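Plundier ordnet private Nutzung sozialer Netzwerke neu

Der Online-Händler Plundier hat seine Regeln für die Nutzung sozialer Netzwerke am Arbeitsplatz überarbeitet. Seit dem 2. Februar 2019 dürfen die Beschäftigten private Konten auf Firmenrechnern nur noch in den Pausen öffnen. Für die Betreuung der Firmenseiten gilt eine eigene Regelung. Das geht aus einer Mitteilung hervor, die das Unternehmen auf seiner Internetseite veröffentlicht hat.

Plundier verkauft Heimtextilien und Kleinmöbel und wirbt dafür fast ausschließlich in sozialen Netzwerken. Nach Angaben des Unternehmens arbeiten am Hauptsitz 203 Menschen, von denen 18 die Auftritte bei den verschiedenen Diensten pflegen. Bisher gab es keine schriftliche Vorgabe, wann und wie lange private Seiten aufgerufen werden dürfen. In den Abteilungen wurde das unterschiedlich gehandhabt. Im Lager waren Mobiltelefone schon vorher nur im Aufenthaltsraum erlaubt, in der Buchhaltung und im Einkauf entschied die jeweilige Leitung.

Anlass für die neue Regelung war eine interne Umfrage. Darin gaben fast 40 Prozent der Befragten an, während der Arbeitszeit mehrmals täglich private Nachrichten zu lesen oder zu schreiben. Wie lange sie damit beschäftigt sind, wurde nicht erhoben. Eine Auswertung der Verbindungsdaten habe es nicht gegeben und sei auch nicht geplant, teilte das Unternehmen mit.

Der Betriebsrat hat der Vereinbarung zugestimmt. Er hatte verlangt, dass keine Software eingesetzt wird, die einzelne Arbeitsplätze überwacht. Ein erster Entwurf der Geschäftsführung sah vor, die Seiten auf allen Rechnern zu sperren und nur für die Werbeabteilung freizuschalten. Dieser Punkt wurde gestrichen. Wer gegen die Regeln verstößt, wird zunächst zu einem Gespräch gebeten. Erst bei wiederholten Verstößen kommt eine Abmahnung in Betracht.

Für die Mitarbeiter der Werbeabteilung ändert sich mehr. Sie müssen dienstliche und private Konten künftig vollständig trennen. Bisher wurden die Firmenseiten zum Teil über private Zugänge verwaltet — mit der Folge, dass beim Ausscheiden eines Mitarbeiters mehrfach Zugriffsrechte fehlten und Anzeigen nicht rechtzeitig gestoppt werden konnten. Jede Seite bekommt nun 2 Verantwortliche, die sich gegenseitig vertreten. Kommentare von Kunden werden werktags bis zum frühen Abend beantwortet. Eine Pflicht, außerhalb der Arbeitszeit zu reagieren, besteht ausdrücklich nicht.

Die Verwaltung der Anzeigen übernimmt das Programm Bolter, das Plundier von der Agentur Kikuchi bezieht. Darin lassen sich Beiträge vorbereiten, freigeben und auf einen späteren Zeitpunkt legen. Auch das Budget für einzelne Kampagnen wird dort festgelegt. Kikuchi schult die Werbeabteilung noch im Februar, die Termine stehen nach Angaben der Agentur fest. Zu den Kosten machten beide Unternehmen keine Angaben.

Ähnliche Regeln gibt es bereits beim Mitbewerber Firno. Dort ist die private Nutzung in den Pausen ebenfalls gestattet, allerdings nur auf eigenen Geräten und über ein getrenntes WLAN. Plundier hat diese Lösung nach eigenen Angaben geprüft, sich wegen des Aufwands für ein zweites Netz aber vorerst dagegen entschieden.

Offen ist noch, wie mit Beiträgen umzugehen ist, in denen Beschäftigte auf ihren privaten Seiten für Produkte des Hauses werben. Solche Beiträge waren bisher gern gesehen. Die Rechtsabteilung prüft, ob sie als Werbung gekennzeichnet werden müssen. Bis zu einer Klärung bittet das Unternehmen darum, auf Verweise zu Sonderangeboten und auf Rabattcodes zu verzichten.

Die Vereinbarung gilt zunächst für ein Jahr. Danach wollen Geschäftsführung und Betriebsrat erneut darüber beraten.
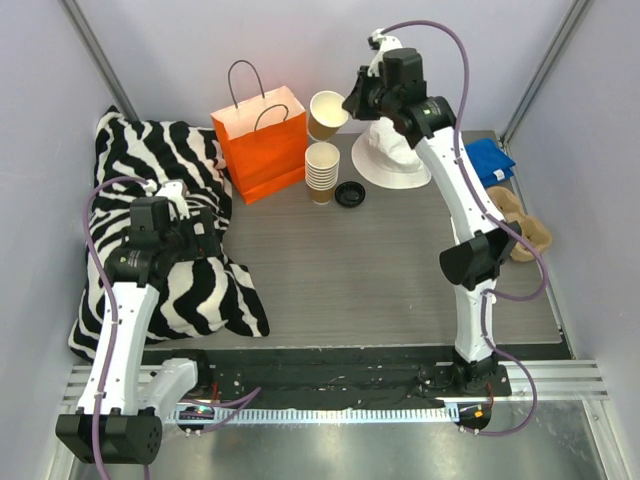
Für Aushilfen und Auszubildende gelten dieselben Regeln. Sie erhalten den Text der Vereinbarung zusammen mit ihrem Arbeits- oder Ausbildungsvertrag, alle übrigen Beschäftigten finden ihn im Intranet.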